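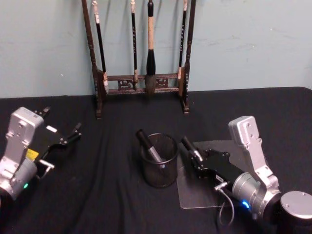

Unit 5: Retailer Exclusives and the Collectibles Market

Reading before class: the Clarneo case packet, sections 2 and 3.

Key terms

Exclusive: a product sold through a single retailer or channel for a set period or for its whole life.
Run size: the number of units made under one production order.
Bundle: two or more items sold together at one price.
Secondary market: resale between collectors after the first sale.

Case: the Kaltatura line

Clarneo makes small articulated figures under the Kaltatura name. The line had 11 characters at launch, sold through general toy stores. In September the company offered a further figure, Stinlow, through one hobby retailer, Dhanial. The run was set at 2000 units.

The figure used the body mold of an existing character, with a new head and new paint. Tooling cost was therefore low, and most of the added expense fell on packaging and decoration. Dhanial agreed to take the full run and could not return unsold stock. Students should note who carries the risk under such terms.

Discussion points

A small run supports the retail price only while collectors trust that it will not be repeated. A second run in different packaging may be lawful under the contract and still harm that trust.

Bundling is often used to clear the slower of two items. Compare the margin on each item sold alone with the margin on the pair before judging a bundle successful.

Resale prices are a weak guide to demand. They reflect the few units offered at a given time, and many owners never sell.

Written work

Submit a two-page memo advising Dhanial whether to accept a second exclusive on the same terms. State all assumptions about unit cost. Memos are due at the start of the next class meeting.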